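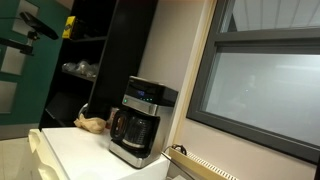
Week 4: Extraction, or Why Your Coffee Tastes Like That
Food Chemistry for Non-Chemists, Jedotville campus
Notes by Imogen Wainwright

Roasted coffee is mostly stuff that won't dissolve, and we should be grateful. Of the portion that will, acids come out early, sugars next, and the bitter compounds turn up last, like relatives.

Three terms you need for the quiz:

Strength: dissolved solids as a share of the finished cup.
Yield: dissolved solids as a share of the dry grounds.
Channelling: water finding the lazy way through the bed. Students will recognise the strategy.

A strong cup can be under-extracted. Read that twice, as last year's class did not.

Worked problem: 50 g of grounds, 10 g dissolved. Yield is 20 per cent. Now grind finer, change nothing else, and predict the flavour before you taste it. Write it down in pen.

Reading: Berner, chapter 2. Skip the poem.

Comments

Keegan Tremblay: Does decaf behave the same way?

Imogen Wainwright: Near enough for the quiz. Bring your own mug.

Evie Mellor: I read the poem. Want my evening back.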